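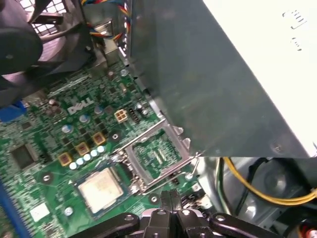

Water Point and Latrine Inspection, Urkport Transit Camp

Inspector: Baltazar Carrillo
Date: November 4, 2019
Sections covered: Voslow block, Bañuelos block
Ratings: OK, Fix, Urgent

1. Storage tanks
Tank lids closed and latched: OK
Inside walls free of slime or sediment: Fix
Comment: Fine silt at the outlet of the Voslow tank. Drain and scrub before the next refill. Last recorded cleaning was in February.

2. Tap stands
Taps close fully: Fix
Comment: 2 taps at Bañuelos drip when shut. Washers on order from Veletti.
Drainage apron intact, no standing water: Urgent
Comment: Soakaway blocked. Water pools next to the path where children line up with jerry cans. Dig out and refill with clean gravel.

3. Chlorine residual
Reading taken at tap and in household containers: OK at tap, Fix in containers
Comment: Levels fall off in containers stored without lids. Repeat the talk on covered storage. Test strips are in date.

4. Latrines
Number in use: 57 of 61
Comment: The four closed units are full. Keep them locked until the pump truck has been.
Doors lock from inside: OK
Slabs clean, holes covered: Fix
Comment: Covers missing in the row nearest the kitchen.

5. Handwashing
Soap and water within reach of each latrine row: Urgent
Comment: 7 stations had water and no soap. Restock the same day and record who has the store key.

6. Skin and diarrhea complaints
Clinic log reviewed: OK
Comment: Itching and rashes reported mainly from Voslow. Cause not established. Refer to the clinic lead; do not attribute to water without test results.

Items marked Urgent to be rechecked within 2 days. Copy to clinic and site office.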